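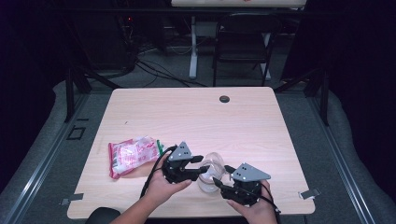 Two hand-held grippers and a glass jar at the Oster open day.

Märta Vik
2024-02-04

Went to the Oster open day in Prekow and I have so much to say about jars. Thread!

—

Background for anyone new: Oster does robot hands, mostly the software side of robot hands, and they open the doors every so often so people from town can come poke at things. I've missed it every time so far. My sister finally just put my name on the list and texted me the address.

—

I expected a big robot arm waving at kids. They do have an arm, it's in the front hall, it stacks foam blocks and there was a line for it all the way back to the coats. I watched for a bit and then followed the smell of coffee (wrong direction, it was the break room) and ended up in the back where they do the teaching tables. So much better!!

—

The teaching table is a plain pale table with curtains on both sides, and a person sits there with a gripper in each hand. Black jaws, a gray triangle plate on top with little holes in it, a cable coming off each one. You do normal stuff with them. Pick up a jar. Move a snack bag. The recordings get used later to teach a robot to do the same thing.

—

So the "robot" part of it is a human being very patiently holding a jar with the wrong fingers. I could have stood there all afternoon.

—

And the jar is clear glass, which I figured was just whatever was in the kitchen. No! The guide said clear glass is one of the mean ones. A camera sees the reflections and whatever's behind it, and the jar itself kind of disappears. You and I know where the side of a jar is from a whole life of washing them.

—

Way you do it: one gripper comes in from the left up near the top, the other comes in from the right, jaws pointing at each other, and you squeeze in between. Sounds easy. Think about how little you'd trust yourself with a glass jar and two pairs of salad tongs.

—

They let us try! Visitors got a plastic cup, wise choice by Oster. I knocked mine over, then I knocked it over again, then I got it up in the air and somebody's kid clapped for me. Best review I've had all year.

—

What got me is how loud your brain gets about it. There's no feeling in the tips, so you end up staring at the jaws and listening for the little tick when they touch. The guide said new people always grip way too hard for the first hour and have sore thumbs the next day. Typing this with sore thumbs after ten minutes, so I can confirm.

—

268 takes for the jar task so far, going by the whiteboard. They want 2,000. Same table, same kind of jar, put down a little differently every time. I asked if people get bored and the guide said you get a podcast and a break and you get weirdly proud of a clean one.

—

Someone behind me asked why they don't just program the thing. Good answer from the guide, which I'm going to mangle: you could write out every move for one jar in one spot, and then you slide the jar over an inch and you're writing it all again. Show it lots of people doing it lots of slightly different ways and it has a chance with a jar it hasn't met.

—

She was careful to say "a chance." I liked that. There was a chart in the hallway of what works and what doesn't, and the doesn't side was long. Soft bags are hard. Anything crinkly is hard, it changes shape the second you touch it. Lids are their own department apparently.

—

My favorite question came from a guy in a Dosau Rowing sweatshirt who wanted to know if it could do left-handed. She was thrilled. Left-handers get mixed in on purpose, so if you're a lefty in Prekow they'd love to hear from you.

—

Things I'd change: more signs (I was not the only one in the break room), and put the teaching tables up front! The foam block arm is fun but you've seen a version of it. Sitting down and fumbling a cup yourself is the part I told everybody about at dinner.

—

Practical stuff, a few of you asked. It's free, you do need your name on the list. Bus 6 from the Strand stop lets you off right across the street. Kids are fine, there's a stool. Bags go in the lockers. The coffee is for staff but they gave me one anyway.

—

Next open day is in July and they say there'll be 3 teaching tables going by then, one of them with the lids. I've already signed up. My sister too, she thinks she'll beat me at the cup and she's probably right, she does nails for a living and has hands like a surgeon.

—

Oh and to the person asking in the replies: yes, you can pick the grippers up, they're lighter than they look, and you get used to the cable trailing down your wrist after a minute or so. Keep your elbows on the table. I figured that out on my very last try and it helped a ton.

—

Going to go put something cold on my thumbs. If anyone else was there and got a better picture of the whiteboard, send it over, mine is all glare.

268 likes · 41 replies · 17 shares

More from Märta Vik
The Strand library has a book sorting machine and I got to see the inside
I let a robot mower loose on my mom's hill
Dosau night market, what I ate and in what order
Is anyone else's bus app broken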